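3.2 Play food and containers

The play food used in the study was chosen by Lina Nimri from the range that nurseries in the Pestarance district already had in their cupboards. It was thought better to work with items that children knew than to bring in new ones, as a new toy tends to be carried off and kept close for the first few days. Each setting received a set made up of fruit, vegetables and bread, together with baskets and trays in which they could be sorted and put away.

The Pradesow sets were plastic throughout and could be washed at the end of each day. The Dinu sets, used in 4 of the settings, were made of painted wood and were wiped with a damp cloth. Staff at two of the settings asked to keep both kinds in use, and this was allowed provided that the two were stored apart. Pieces with cracks or sharp edges were withdrawn by the setting and replaced from a common store held at Skunow.

3.3 Tidying as part of play

Earlier work in the same district (Kingi and Nimri, second report) treated tidying as the end of play. The records kept for the present study do not support so firm a line between the two. Children aged three and four often began a new game with the very items they had been asked to put away, and a basket that was being filled could become a shop, a picnic or a boat before it reached the shelf. Of the 200 sessions recorded, 95 contained at least one such change of purpose during the tidying period.

The kind of container made a difference. Deep boxes with lids were filled quickly and with little talk. Shallow baskets and trays, in which every piece stayed in view, were filled more slowly, and children were more likely to name what they were holding or to move a piece that another child had placed. Where containers of different colours were stacked, as with the plastic basket and tray in Figure 5, some children took the colour of the container as a rule for sorting, and others paid it no attention at all. Staff were asked not to correct either approach.

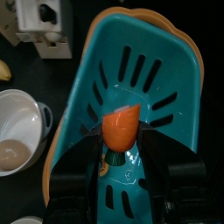 Figure 5. Toy carrot held over a teal basket, with an orange-tan tray beneath.

Vegetables gave rise to more discussion than fruit. Several children held that carrots should be kept with the bread, on the ground that both belonged in a packed lunch, and one group kept to this arrangement until the end of September. Glenys Kingi, who observed this group, noted that the children explained the arrangement to new arrivals and expected them to follow it.

Differences between the wooden and plastic sets were small. The wooden pieces were louder when dropped into a container, and staff in two rooms placed a cloth in the bottom of the box for this reason. Time taken to clear the floor was much the same for both, and is set out by setting in the next section.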